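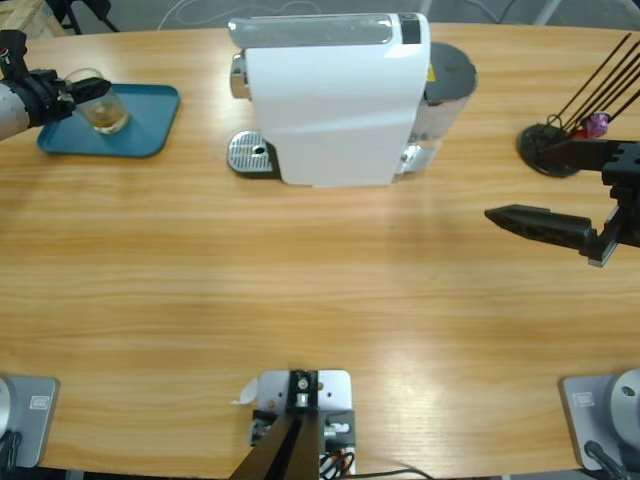

Ticket 442: Descale light will not go off
Queue: Building and Kitchen
Opened by: Kinga Fodor
Assigned to: Itzel Robles
Priority: Urgent (set by requester), Low (set by Itzel), Urgent (set by requester)
Status: Closed

Kinga Fodor, 8:52 am
The orange light on the third-floor coffee maker has been on since Sunday. It still makes coffee but it takes forever and the coffee tastes like a garden hose. I have pressed everything that can be pressed.

Itzel Robles, 9:20 am
Thanks Kinga. Orange means it wants descaling. Has anyone run the descale cycle? There should be a bottle of Trudus solution under the sink, behind the vases.

Kinga Fodor, 9:31 am
There are nine vases under the sink and no Trudus.

Itzel Robles, 10:05 am
Ordered. Until it arrives please use the machine on two. Changing priority to Low.

Kinga Fodor, 10:06 am
Changing it back.

Estrella Nava, 10:40 am
Hi, second floor here. We have noticed some new faces. Could the third floor bring its own milk?

Itzel Robles, next day, 2:15 pm
Trudus arrived. Ran the full cycle, 30 minutes, then two tanks of clean water. Light went off. Made one coffee, and the light came back on before I had finished it. Flow is a little better. Taste has moved from garden hose to swimming pool.

Ximena Ocampo, 2:48 pm
Did you set the water hardness? If it's on the highest setting the counter thinks you need descaling every few minutes. Hold the two cup buttons with the power off, then switch it on and count the blinks.

Itzel Robles, 3:10 pm
Four blinks. The sheet inside the cupboard door says four is "very hard." Test strip says our water is soft. Set it to one blink. Light off. Made three coffees in a row, light still off. I am now very awake.

Kinga Fodor, 3:12 pm
Who sets a coffee maker to very hard?

Crisóforo Maldonado, 3:30 pm
That would be me. When we moved in from the Barajas building I copied over all the settings from the old one. The water at Barajas was basically gravel.

Itzel Robles, 3:34 pm
Noted. Did you copy anything else over?

Crisóforo Maldonado, 3:51 pm
The thermostat schedule.

Kinga Fodor, 3:52 pm
THAT explains December.

Itzel Robles, 4:05 pm
Please open a separate ticket for the thermostat. Back to coffee: flow is still slow. A 19 second cup is taking closer to a minute.

Ximena Ocampo, 4:20 pm
Pull the water tank and look at the little mesh filter where it seats. Ours on the first floor was packed with white grit after a descale. Rinse it, tap it on the sink, put it back the same way up.

Itzel Robles, next day, 9:02 am
It was full of grit. Rinsed and refitted upside down, leaked on the counter. Refitted the right way up, no leak. Cup time is normal. Kinga has tasted it and said "fine," which I am recording in full.

Resolution: Descaled, hardness changed from 4 to 1, tank filter cleaned. Next descale at 700 cups or when the light comes on. Trudus is now on the shelf above the sink, away from the vases.

Estrella Nava, 9:15 am
Can this ticket be reopened for the milk?

Itzel Robles, 9:16 am
No.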